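Sorting Small Electronic Parts with the Hastari Two-Arm Kit

Flernton sells the Hastari as a bench kit for light kitting work: two arms, two parallel grippers, wrist cameras and the Olmedo job software. We have had one on a table since September. This page covers how to set up a parts job with four bins and one central tray, using small motors, round circuit boards and short wire harnesses as the parts. It assumes the arms are already bolted down and calibrated.

What you need

The kit, four shallow bins in one bright color, a steel tray with a raised rim, and a sheet of plain white paper that fits the tray floor. Allow 30 minutes for the first setup.

Step 1. Place the bins and tray

Put two bins on each side and the tray between them. Run the reach check in Olmedo before you load anything. If a bin shows red on the screen, move it toward the center and run the check again.

Step 2. Line the tray

Lay the paper flat. Bare steel throws back a lot of light, and our pick errors dropped once the tray was lined. The bins shine too, so turn off any lamp directly overhead if you can.

Step 3. Assign the bins

In the job screen, give each bin one part type. Ours were motors at the upper left, boards at the lower left, fine wire at the upper right and heavier harness at the lower right. Assign the left bins to the left arm and the right bins to the right arm. Leave the tray shared.

Step 4. Set the grip

Start boards at grip level 7 and wires two levels lower. For a harness with a label sleeve, set the pick point at the sleeve, where the wires are held together. Keep the fingers open until the wrist camera has the bundle between them.

Step 5. Run at low speed

Set speed to 30 percent and start the job with one hand near the stop button.

Sorting small parts between the bins and the center tray:
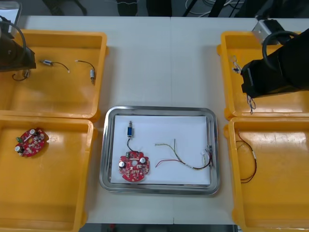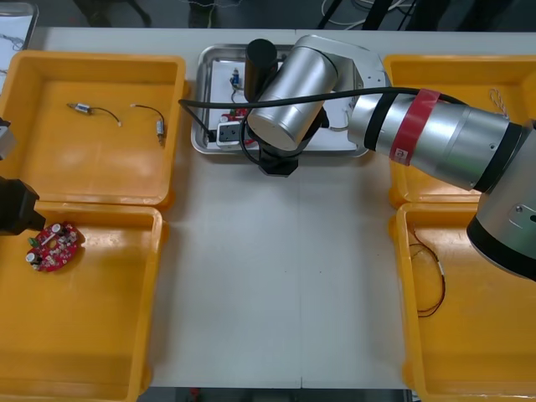
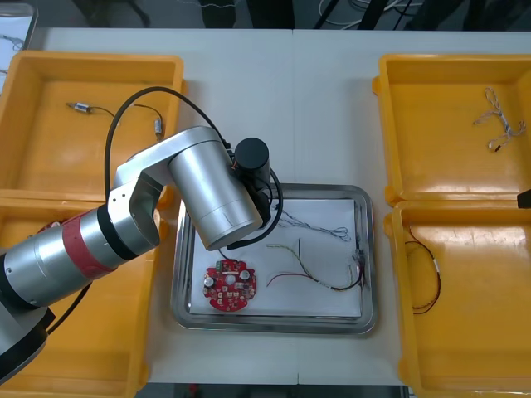
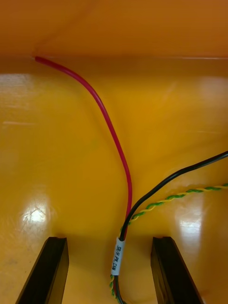
Step 6. Check the log

Open the log after the first full run. Each pick gets a line with the bin, the arm and the result. Look for repeated misses in the same bin. Two or three in a row usually mean the pick height is off, so lower it one step and try again. Misses spread over all the bins point to lighting.

Step 7. Save the job

Save under a new name before you change the speed. Olmedo overwrites the open job without asking, and we lost a morning's settings that way.

Notes after 617 picks

Boards were the easiest part. Motors were fine when they lay apart from each other, but their leads sometimes caught and two came up together. Fine wire was the slowest. The arm would often close on one strand and leave the rest, and we ended up spreading the wire out by hand before each run.

The shared tray works, but the arms take turns over it, so one waits while the other places. If your job puts most of its parts in the center, expect this to limit your speed more than the grip settings do.

We also tried the soft finger pads from Fasedis. They fit without an adapter and held the motors better. On wire we saw no difference.

The kit manual covers cable routing in half a page. Leave enough slack at the wrist for a full turn, then move each arm by hand through its range before the first job and watch for snags.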